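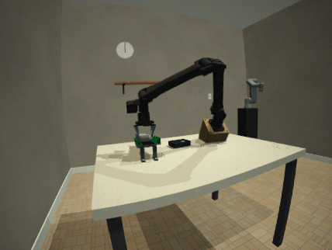

Recipe testers wanted for May

Hi, I'm Kátia Portela, and I'm looking for home cooks to try out the weeknight suppers in my next Fistik booklet! You cook two dishes in your own kitchen (swap the veggies if you must, just tell me), then fill out my form and be blunt.

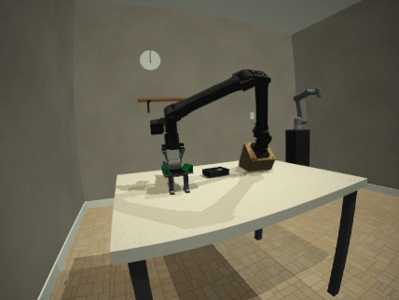

What you get

A $60 grocery card, plus the booklet when it's printed. I've got over 100 recipes to get through, so I'd really love the help.

I need people who cook on gas and people who cook on electric, picky kids welcome.

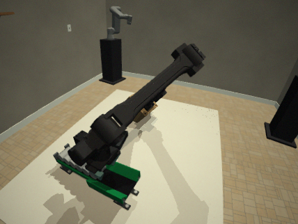
Tell me about any allergies too, and whether you own a decent skillet. Write to me at the Enstead office by April 4, 2024.
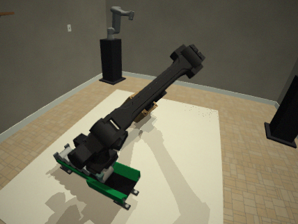 Fistik Kitchen Notes, no. 2

Past testers can apply again.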